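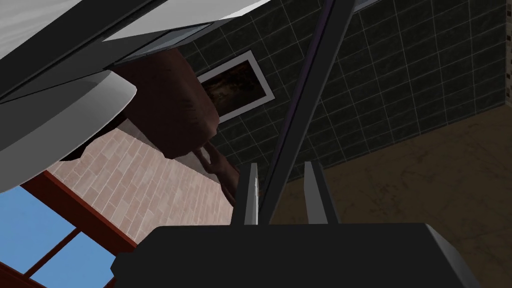

Plasach PG-4 Two-Finger Gripper, with simulation model

Item no. 1432. Sold by Satcombe. Ships with the mounting plate, one cable and a download code for the simulation model.

We sell the PG-4, and we also tested it before agreeing to sell it, so this page will be a little less cheerful than the one Plasach wrote. The maker says the simulation model lets you settle your camera position before the hardware arrives. Partly true. In the wrist view the model does get the basics right: both fingers stay in sight with the gap between them open, and the black body takes up a good part of the bottom edge. That last bit matters if you plan to pick things up off a low surface, as the body hides whatever sits close in front of it. The view is also steeply tilted, with tile grout and brick courses running on a slant, so if your software expects a level horizon you will be adding a rotation step yourself. Plasach calls this "mount freedom." We call it an afternoon of work.

What we compared it with

Arlindo Batista ran the PG-4 model against the Habte H2 model on the same arm, the same controller and the same kitchen-style rooms. The Habte has a slimmer body and leaves more of the picture clear. Its fingers, on the other hand, drift out of view when fully open, and we would take a bulky body over missing fingertips most days. The PG-4 costs $700 and the Habte $549. If you only need a gripper for a fixed station with an overhead camera, we can't see what the extra money buys you.

Claims we could not confirm

"Realistic surfaces." The room materials come with the simulator and have nothing to do with the gripper. The gripper itself is plain black and gray. Real fingers get scuffed and shiny, and the model has no setting for that.

"Drop-in ready." It loaded in our setup on the second try. The first try failed over a file path with a space in it. Support answered the next day and was polite.

"Trains once, works anywhere." We have no idea what this means and neither did the sales rep.

Controller notes

Works with the Jevbridge controller straight away. For other controllers you need the adapter file, found in the extras folder under a name that gives you no hint. Open and close commands are fine. Force readings in simulation should be treated as a rough guide at best - do your force tuning on the real unit.

Customer comment

"Good fingers, too much body. I moved the camera mount out one notch and stopped complaining." - Arnulfo Grajales

Returns

Hardware can come back unused within 30 days. The download code can't be returned once opened, so ask us for the trial model first. Spare finger pads are expected in January and are sold as a pair.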